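Ticket 164: Prurnthorpe office network drops for a few minutes, most mornings

Share
4 comments

Opened by: Alcides Nogueira
Opened: 24th April
Site: Prurnthorpe, upstairs office
Status: Closed

Problem as reported

The wired network and the desk phones go dead at the same moment, stay dead for a few minutes, then come back without anyone doing anything. It happens most mornings. It has never happened late in the day that we know of. Laptops on Wi-Fi show a connection with no internet. Calls in progress are lost. The shared drive at Nusstead disconnects and whoever has a spreadsheet open has to save a copy and merge it later, so this is costing us more time than the outage itself.

Equipment: Dudov router, Dudov 24-port switch, line supplied by Andrade. The router and switch are in the cabinet on the back wall of the copy room. No changes to the setup since last June, when the phones were moved over.

Already tried before opening this ticket: restarted the router, restarted the switch, swapped the cable between them. No difference.

Reply from support

Please send the router log for a morning when it happened, and the uptime shown on the router status page and on the switch status page, read after the drop. Please also check whether the lights on the Andrade line box change color during a drop. Do not restart anything before you read the uptime, or the number is no use to us.

Update from Alcides

Log attached. The router says it has been up for 35 minutes. The switch says the same. I did not restart either one today. The lights on the line box stayed green the whole time, according to the person sitting closest to it. The log starts fresh after the drop and has nothing in it from before.

Reply from support

If both devices show a short uptime and neither was restarted by hand, then both lost power. The line is not the problem and we have told Andrade they can close their side. What are the router and switch plugged into, and what else is on that circuit? Please follow the cable all the way to the wall and do not go by the label on the power strip.

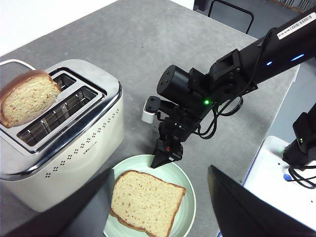 Update from Alcides. The power strip in the cabinet is labeled "UPS" but it does not go to the UPS. It goes through the hole in the cabinet floor, behind the copier, and into a wall outlet. I turned off breakers one at a time after hours to find the right one. It is the breaker for the copy room back wall, and it also feeds the break area on the other side of that wall. People make breakfast there, and the toaster is the type with two long slots, so it takes a couple of slices end to end. The kettle is on the same circuit, and so is the laminator if anyone has it plugged in. The breaker itself has not been tripping. The line box is fed from the hallway, which explains why its lights stayed on.

Reply from support

Thank you, that helps. A voltage dip can restart a router without tripping a breaker, especially if its power supply is getting old. A loose connection at the outlet would do the same thing. Two things to do, in this order:

1. Have an electrician look at the outlet behind the copier. Do not open it yourselves.
2. Move the cabinet strip to the real UPS, even if the outlet turns out fine.

How old is the battery in the UPS?

Update from Alcides

The sticker on the battery has worn off. The self-test passed. The screen says 15 minutes of run time with the router and switch connected, so I have left it as it is for now and asked for a spare to be ordered.

The electrician found a loose screw terminal in the outlet behind the copier, with some browning on the insulation. He replaced the outlet and checked the others on that circuit.

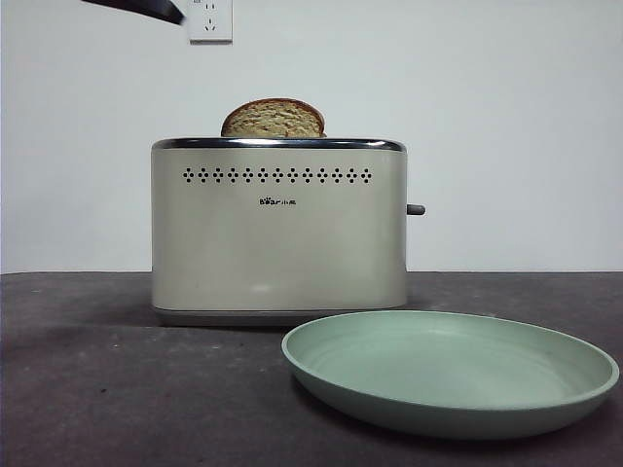

He also said the copier should not share a circuit with anything that heats, and he has quoted for a separate run from the panel. The quote has gone to the building manager. Until that is decided, the laminator has moved to the front office.

The cabinet strip now goes to the UPS. I took the old label off, put a new one on both ends of the cable, and updated the cabinet sheet. Nusstead should check theirs too, as the same contractor put both cabinets in.

No drops since the change. Router uptime is still counting from the day we moved the plug.

Reply from support

Closing this one. We have opened a separate ticket for the Nusstead cabinet. If Prurnthorpe drops again, reply here with both uptime readings and the ticket will reopen.

Was this helpful? 4 people found this helpful
Share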